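Trinden Open Day

The Trinden Open Day is an annual public demonstration of robotic handling and assembly equipment held each July at the Trinden works, a former bearing plant in the Lindari district. It is organized by Grisudico, a manufacturer of end effectors and small work cells, and is open to trade visitors in the morning and to the general public after 1 p.m. The event is known mainly for its hand-held gripper sessions, in which visitors perform simple manipulation tasks with the same type of jaw that is fitted to the robot arms elsewhere in the building.

History

The Trinden works passed to Grisudico when the bearing plant closed its grinding line. The company used the building first for storage and later for assembly and testing. The first open day was a half-day tour arranged for the suppliers of the new test hall. It had no printed program, and attendance was limited to 60 people by the fire rating of the east stairwell.

The format changed after the stairwell was rebuilt. Manuela Gatti, then head of applications at Grisudico, replaced the guided tour with a set of fixed stations that visitors could reach in any order. She also moved the robot cells from the upper floor to the main hall, where the concrete slab was better suited to the mounting frames. The morning trade session was added in the same year.

The Rizzi technical school has taken part since the second edition. Its students prepare test parts for several stations and run one cell of their own, which is usually placed beside the loading doors.

Site and layout

The main hall covers 3260 square meters. Visitors enter from the yard on the south side and register at a desk inside the former tool store. The robot cells stand along the north wall behind fixed guarding. The hand-held stations occupy the center of the floor, on tables, and need no guarding because the tools have no powered drive.

Power and compressed air are supplied from overhead. The air line was extended to the west bay when palletizing was added to the program, and the old floor ducts there were filled. A marked walkway 110 meters long passes every cell and returns to the entrance. The upper floor is closed to the public during the event, except for a meeting room used for the trade talks.

Demonstrations

Robot cells. Five cells are normally in operation. They cover bin picking, screw driving, connector insertion, palletizing, and the school cell. Each runs a fixed cycle with a pause between runs so that an operator can take questions at the fence. The bin-picking cell has been rebuilt more often than the others, and in two editions it was shown with the guard doors locked and the arm at reduced speed after a late change of camera mount.

Connector insertion draws most of the trade visitors. The cell uses a compliant wrist and a force threshold set in the controller. When the threshold is exceeded, the arm backs off, shifts the connector sideways by a small step, and tries again. The search pattern is displayed on a monitor above the cell. Failed attempts are left in the displayed record, a practice that Gatti introduced and that the trade press has commented on favorably.

Hand-held stations. At these tables a visitor holds the gripper tool by its rear handle and closes the jaw with a trigger. The tasks are picking up a washer, turning a block onto its side, placing a peg in a hole, and folding a cloth along a printed line. A short briefing covers trigger travel and wrist position. Visitors may repeat a task as often as the queue allows. 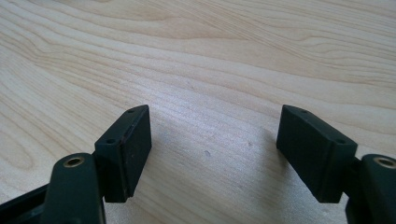 The tool used at the tables is a two-finger parallel type with a manual linkage. It was derived from a powered gripper in the Grisudico catalog, and the handle replaces the motor housing and the wrist flange. The fingers are dark and matte, with rectangular pad blocks that lean toward each other across the gap, and each arm link has a brass-colored eyelet near its top. Two small round holes are visible in the top face of each block. Against a pale wooden tabletop the outline of the open jaw is easy to follow, and instructors use this when explaining approach angle to beginners. Visitors are told to center the gap over the part before closing, as a part that touches one finger first tends to slide or rotate.

The washer task is generally considered the hardest of the four. A thin part lying flat gives the pads very little edge to grip, and pressing the tool down against the table spreads the load into the linkage. Experienced users drag the washer to the table edge and grip it there. This method is permitted, although the briefing does not mention it.

Comparison runs. Late in the afternoon, one of the table tasks is repeated by an arm in the main row of cells. The arm carries the powered version of the gripper and works with the same parts and the same starting layout. Speeds are not compared formally. The operator describes where the two methods differ, chiefly in how the jaw is turned before contact and how far it is opened. A person usually opens the jaw only as far as needed — the arm, unless programmed otherwise, opens fully on every approach.

Trade session

The morning session consists of short talks followed by access to the cells before the public is admitted. Topics have included pad wear, quick-change couplings, cable routing through hollow wrists, and the cost of guarding small cells. Speakers are drawn from Grisudico and its customers. Slides are not distributed, but a summary is posted on the company site some weeks later.

Cells may be stopped on request during this session so that visitors can inspect the tooling at close range. The stop must be made by the assigned operator, and the guard key is held by that person until the cell is returned to automatic mode.

Safety and access

Visitors in the main hall must wear closed shoes. Eye protection is required at the screw-driving cell and is handed out at the fence. Children may use the hand-held tools if an adult is present at the table. The walkway is step-free throughout, and one table is set at a lower height for seated users.

Photography is allowed from the walkway and at the tables. It is restricted in the west bay when customer parts are being run.

Reception

Local coverage has treated the event chiefly as a family outing, with attention to the table tasks. Trade coverage has concentrated on the insertion cell and on the comparison runs. One recurring criticism concerns noise near the palletizer, where the vacuum exhaust makes the operator hard to hear. A muffler was fitted for a later edition, and the operator's position was moved to the far end of the fence.

A second criticism is the length of the queue at the tables after the public opening. Timed slots were tried once and dropped the following year. The present arrangement uses a single line feeding all tables, with the low table held free for those who need it.

See also

Grisudico
Lindari industrial district
Rizzi technical school
Parallel gripper
Robot end effector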